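Automation at the Vikalard parts room

The Vikalard parts room is a small kitting shop where molded covers, square boxes and little fittings get sorted before they go out to assembly. I worked the shelves there before the robot came, so take this entry as half reference and half memory. The room handles 2799 part numbers on paper, though we only ever touched 500 of them in a normal month.

The two-armed robot, which everybody calls Rastora after the project that paid for it, started on cover handling in March. 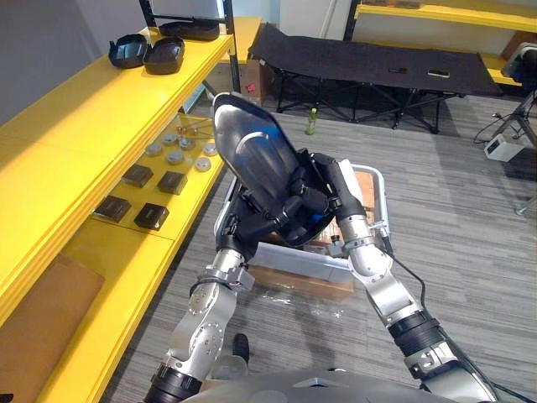 Rastora holding a black cover with both hands, next to the yellow shelving.

Covers were the job people liked least. You bent down, you lifted, you turned the thing over, and by lunch your back had opinions. A shift target was 100 covers, and I hit it maybe twice!
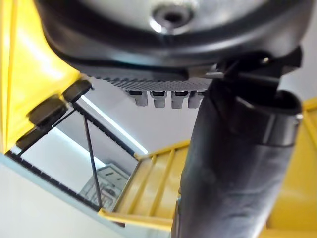 My own job changed more than I expected. I used to pick, and now I mostly set things up - shelves in the morning, program checks after that, then a lot of watching. I've learned to look at the room the way the wrist camera does, which takes practice when one big black finger blocks much of the view and the yellow panels lean in at odd angles. The training course (Plindard, 57 pages, dry as toast) skips that part.

Pay stayed the same for pickers who moved to setup. Two people went to the Vashisht site instead, and I still miss the talk at the shelves - it's a quieter room now. On the plus side, new hires start on setup right away and don't spend their first months bending over bins.

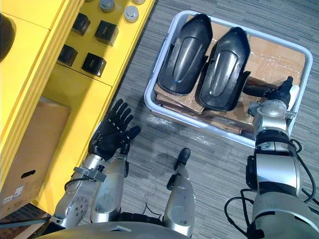 Two covers on flattened cardboard in the gray bin, with the right hand reaching in.

Small fittings are still picked by hand, and the late shift runs without the robot.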